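ok budget thread, because three people asked and I keep typing the same reply in DMs

We're a small outfit. 8 people, one test kitchen, trying to decide if we buy a humanoid this year or keep renting arm time from Giltum. Final numbers go in by September. No pressure lol

First thing I got wrong - I budgeted the robot. Just the robot. Sticker price, shipping, done. Nizar Sayegh looked at my sheet for maybe ten seconds and asked where the hands were

Hands are a separate line!! So are spare fingers. So is the charger at one of the vendors, and I'm still mad about that one

Second thing. Lead times. Polishchuk quoted us 12 weeks, then 12 weeks "from receipt of site survey". Site survey is its own queue. Ask which clock they mean before you promise anyone a date

Third - floor space. Everybody measures the robot standing still. Measure it with an arm out 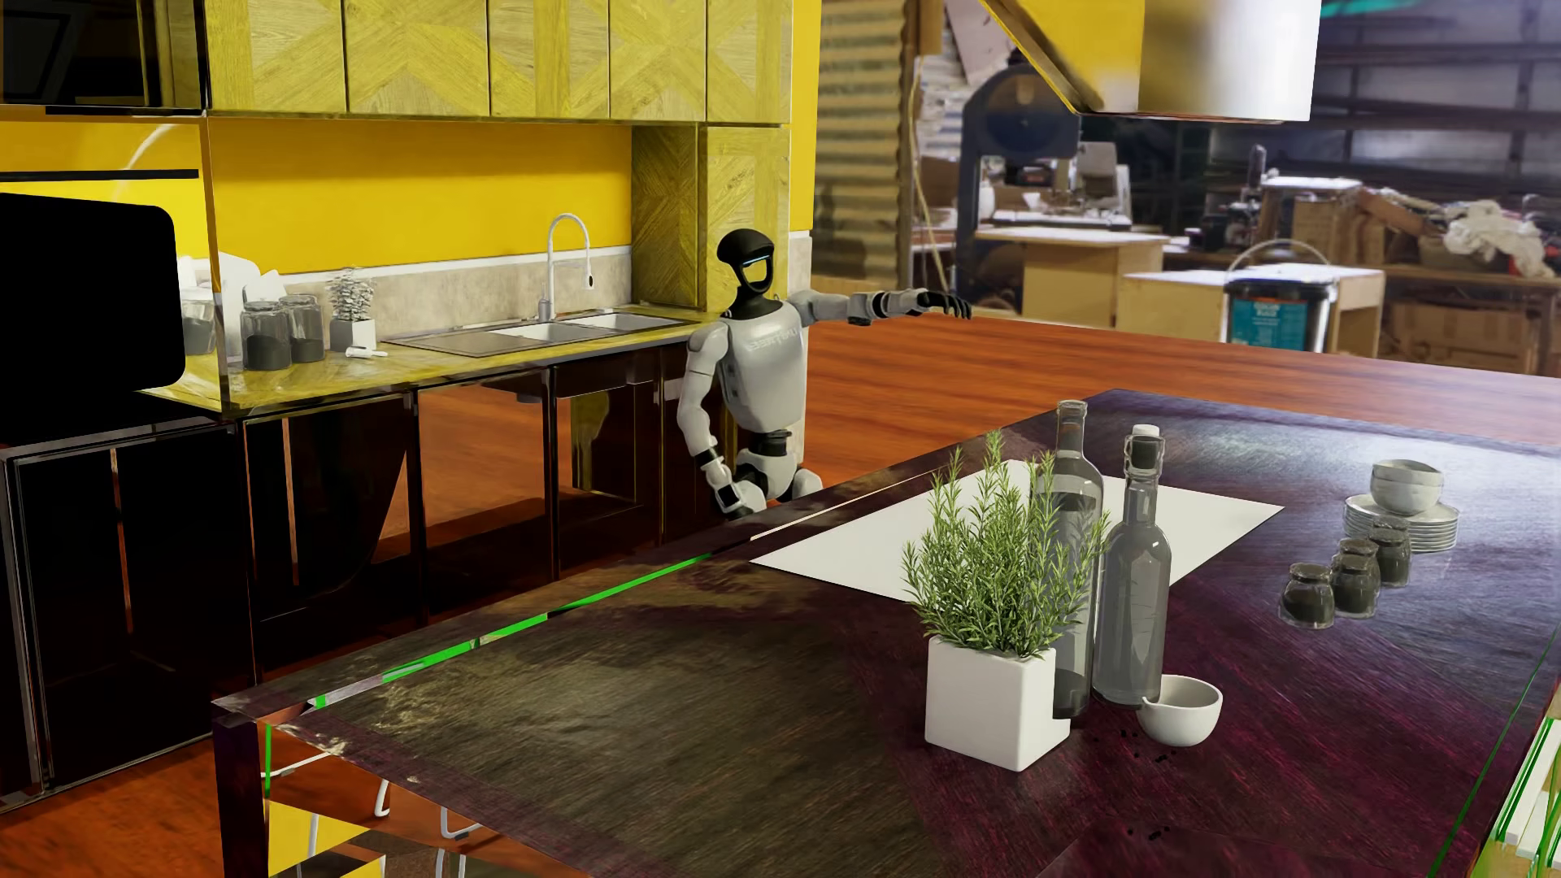
Simulation seats are the line I'd fight for hardest if I were starting over. We pay Vimer per seat per month and I nearly cut it twice bc it looks like a video game to anyone in finance. But it's where I finally got the floor space thing. Put the robot between the sink counter and the island, stick one arm straight out to the side, and suddenly your nice wide aisle is a question mark. Also the glassware. Bottles, lidded jars, a stack of plates with bowls on top, all sitting out on the island. In sim a broken jar costs zero. Price that out for real over a few months of testing and see how the seat fee looks then

So we went from 2 seats to 6. Only real argument I had with anybody over this whole budget and I won it

Rough split right now, will change:
robot + hands, a bit over half
service plan, way more than I thought
sim seats
floor work and power
breakage (yes its a line now)
training days

Service plan deserves its own post. Gernthorpe wanted the full year upfront. Polishchuk will bill quarterly if you ask, it's not on the quote, you have to ask. Read what counts as "misuse". One contract had liquids in there. For a kitchen robot. Come on

Power - our electrician quoted $333 for a dedicated outlet and that's the cheapest thing on the entire sheet. Do it first, dont wait for delivery week like our neighbors did

Renting vs buying, since somebody will ask: renting still wins for us if we run it less than half the working week. Past that it flips. Your rates will be differnt so run your own

Still missing: insurance. Two brokers have gone quiet on me. If anyone has a policy that covers a walking robot near staff pls send me a name, DMs open

Will post the sheet when I've taken the vendor prices out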